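Pelletier Issues Revised Tote Standard for Mixed Small-Item Storage

Guidance covers bin pairing, wear limits and sorting rules for workshops, schools and shared tool rooms

September 3, 2020 – Pelletier, a supplier of storage and bench equipment, today released the second edition of its Mixed Small-Item Storage Standard, a 40-page document on the use of open rectangular bins for hand tools, packaged consumables and irregular household goods. The edition replaces the version now in circulation and takes effect for all new Pelletier installations on release. Existing installations may continue under the first edition until their next scheduled layout review.

The standard applies to open bins used on a bench or tabletop, without lids and without fixed dividers. It does not apply to drawer cabinets, wall-mounted panels, or closed cases intended for transport. Bins holding liquids, blades without guards, or items above the rated load of the bin are also excluded.

Scope of the revision

The first edition assumed that the contents of a bin would be similar in shape. Feedback from customer sites showed that this was seldom the case. A typical bench bin holds long items, flat items, round items and blocks at the same time, and contents change from one shift or class period to the next. The second edition is therefore organized by item shape and no longer by item category. A measuring tool and a toy of similar shape are now treated under the same clause.

Four shape groups are defined:

Group A, long items. Tubular or bar-shaped objects whose length is more than three times their width. Long items are placed first, parallel to a side wall of the bin.

Group B, compact items. Objects of near-equal dimensions that rest stably on at least one face, such as tape measures and blocks. Compact items are placed beside long items and may be used to hold them against the wall.

Group C, flat packages. Slim cartons, sleeves and wrapped consumables. Flat packages may rest on top of Group A or Group B items if the printed face remains up.

Group D, rolling items. Balls and other objects with no stable face. Rolling items are placed last, in the open part of the floor, with clearance from the other groups.

Items that fit more than one group are assigned to the later group in the list. A round-bodied canister, for example, is handled as a rolling item unless it is stored on its end.

Bin pairing

The second edition introduces a paired layout as the default for bench use. Two bins of the same model are set edge to edge on the tabletop, one in front of the other. One bin holds the working contents. The other is kept clear and receives items as they are sorted, checked or counted out. When sorting is complete, the roles of the two bins are reversed.

The paired layout was adopted after a comparison carried out in June at the Pelletier test room, in which 300 sorting runs were completed using single bins, paired bins and a bin with a loose tray. Paired bins gave the lowest rate of misplaced items. The loose tray gave the highest – largely as a result of small items passing under the tray edge. Full results are given in Annex 2 of the standard.

Adjoining rims must meet along their full length. A gap between bins is permitted only where the bench surface is uneven, and the gap must be narrower than the smallest item stored.

Surface condition and replacement

Customers have asked for clearer rules on when a worn bin should be withdrawn. The first edition called for replacement at the first visible loss of surface finish, a rule that many sites considered excessive. The new edition separates cosmetic wear from functional wear.

Cosmetic wear includes scuffs, scratches, dusty or cloudy patches on the floor, and chipping of the surface color on the inner walls. Bins with cosmetic wear remain in service. Dust is removed with a dry cloth at the regular cleaning interval.

Functional wear includes cracks through the wall, sharp edges at a chip, deformation of the rim, and any floor distortion that causes Group D items to collect in one place when the bin is level. Bins with functional wear are withdrawn and must not be used as the receiving bin of a pair.
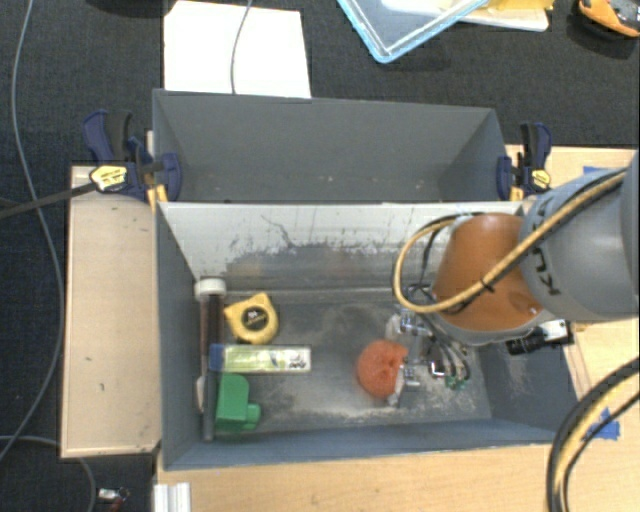 Paired gray bins on a light wooden tabletop. Long, compact and flat items are grouped at the left of the front bin, with a reddish-orange ball on the open floor.

Inspection is carried out with both bins empty and under normal room lighting. A one-page checklist is included as Annex 3 and may be copied without charge.

Compatible products

The standard is written for use with any rigid rectangular bin of suitable size. Within the Pelletier range, it has been verified with the Prandus bench bin in all current sizes. The Prandus bin is supplied singly or in matched pairs, and matched pairs are taken from the same production batch to keep rim heights consistent.

Labels conforming to the standard are available under the Fidex name. Fidex labels carry the shape group letter and a blank field for the site's own item code. They are intended for the outer wall of the bin, since labels on the inner wall are subject to abrasion from the contents. The earlier Pludum label series remains on sale while stocks last and may be used in mixed installations, provided the group letter is added by hand.

Availability

The second edition is available in print and as a download. Customers with a current service agreement will receive one printed copy per registered site. Further copies may be ordered through the usual sales channels. Some 17 changes to wording and numbering have been made in addition to the main revisions described in this release – a full list appears on the last page of the document.

Sites that wish to move to the paired layout before their next review may request a layout sheet at no charge. The sheet gives minimum bench depth for each bin size and the recommended position of labels.

About Pelletier

Pelletier supplies bins, benches, labels and related storage equipment to workshops, schools and shared tool rooms. Its product lines include Prandus bench bins and Fidex labels.

Media and technical inquiries: Pelletier Press Office, Storage Products Division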